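Khokhar Hall press briefing room
Pre-event safety checklist, with comments
Completed by: Elżbieta Górecki
Reviewed by: Sakda Hemmin
Status: open, 2 items outstanding

1. Exit doors open fully from inside. PASS. Both tested with the lights off.

2. Exit signs lit on backup power. PASS. Held for 30 minutes on battery.

3. Aisle width between seating rows. FAIL. Third row sits too close to the camera riser. Move it back before the April health briefing.

4. Riser edges marked. PASS WITH COMMENT. Tape is lifting at the left corner - replace when the row in item 3 is moved.

5. Power cables covered where they cross a walkway. PASS. Reramari cable ramps in place. One end cap missing, not a trip hazard at present.

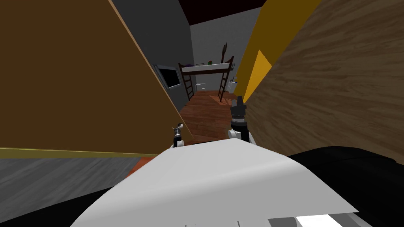 Rendered view, narrow gap between panels opening onto a small room.

6. Podium stable under side load. PASS. Locking casters engaged.

7. Podium microphones cleaned between speakers. FAIL. No wipes stocked and no log sheet. G. Ocampo to supply both and assign one person per briefing.

8. Ventilation running before doors open. PASS. Started 28 minutes ahead of the test. Filter change date is written on the unit.

9. Seating plan posted at the press entrance. PASS WITH COMMENT. Posted copy shows 8 seats per row and matches the floor. Older copy still hanging by the sign-in desk - remove.

10. First aid kit sealed and in date. PASS.

11. Speaker route from side door to podium clear. PASS. Keep flag stands against the wall.

Items 3 and 7 must be rechecked before credentials are issued. Send the recheck sheet to S. Hemmin, copy to the press office.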